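Lustov Corrugated Mailer Box Review: Four Months of Packing Small Orders

Reviewed by Belmiro Esteves

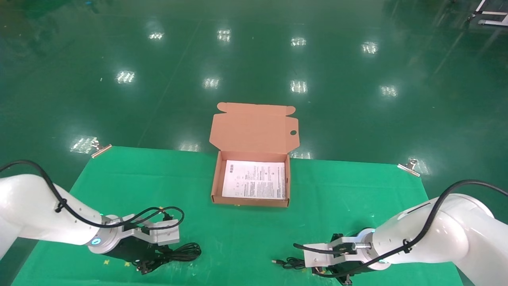
Do you still need tape with a tab-lock mailer?
For hand delivery or a short trip across town, the tabs are enough. For anything going through a sorting center, put one strip across the front edge.

I run the shipping side of a small parts shop with Yanling Wan. Most of what we send is cables, adapters and small boards, and nearly every order goes out with a printed instruction sheet. We used padded envelopes for years and got tired of bent connectors. In March we switched to the Lustov brown mailer in the middle size, and we have now used up most of our first order of 2,000.

Setup

The boxes arrive flat, tied in bundles. Folding one takes a few seconds once you have the order down: side walls up, front wall over, tabs into the slots at the bottom. The creases are cut deep enough that the board bends where it should. The first couple you make will look a little crooked. Fold the side flaps all the way over and press them before you let go, or they spring back and push the lid up.

The slots are tight on a new box. In damp weather they get tighter, and I have torn a few tabs by forcing them. Pravesh Visser, who packs for us in the mornings, runs a thumb along the slot first and tears fewer than I do.

The lid

The lid is the best part of the design. Fold it back and it stays more or less upright while you pack, so you have both hands for the contents. On the Ronine mailers we tried before these, the lid kept dropping forward onto whatever you were putting in. It sounds minor until you are on your fortieth box of the afternoon.

The tabbed flaps at the top corners of the lid tuck down inside the walls when you close it. They hold well. I can turn a packed box upside down and shake it, and it stays shut. It will not hold against someone who wants it open, but neither will any other box of this type.

Fit and contents

Our instruction sheet goes in without an extra fold and covers most of the inside. We put it on top so the customer sees it first. Cables go underneath, in one loose coil. Don't wind them tight to save room -- a tight coil pushes up against the lid and the plug ends leave dents in the board.

There is no padding of any kind. For a cable and a sheet of paper that is fine. For a bare board we add a layer of crumpled paper under and over. Anything made of glass needs a different box.

Strength

The board is single wall. We stack packed boxes on a shelf for pickup and the bottom ones do not sag. Over the whole run we have had 2 come back crushed at a corner, and the contents were good in both cases. Gangadharan Arumugam at our other location prefers the heavier Drarkside box for long routes. It is stiffer, but it weighs more and takes longer to fold, and I don't think our orders need it.

Looks

Plain brown outside, plain tan inside. Labels stick well to it. Ink stamps come out a bit fuzzy, so if you want a logo, use a sticker. The board does shed some dust when you fold a lot of them, and it shows on a dark shirt. We work over a cloth and shake it out when we finish.

What I would change

The bundles are tied too tightly, and the outer boxes in each one have string marks along the edges. They still fold fine, but I keep those for returns. I would also like a size between the middle and the large. The jump is big, and a slightly thick order ends up sliding around in the large one.

Rating

4 out of 5. We have already reordered the same size.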